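I quit the Hulside choir in September, and I have missed it far more than I expected to miss standing in a cold hall next to a man who hums during the rests.

My reasons were sound. We had sung the same carol arrangement for 23 years, and the parking had gone up again.

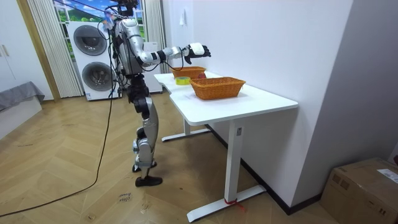 So I tried singing at home. My neighbor Sugeng Sutanto asked, very politely, if I was all right. I said I was an alto - he seemed to take this as a no.

Rehearsals start again next week. I've already found my folder, and I've started humming.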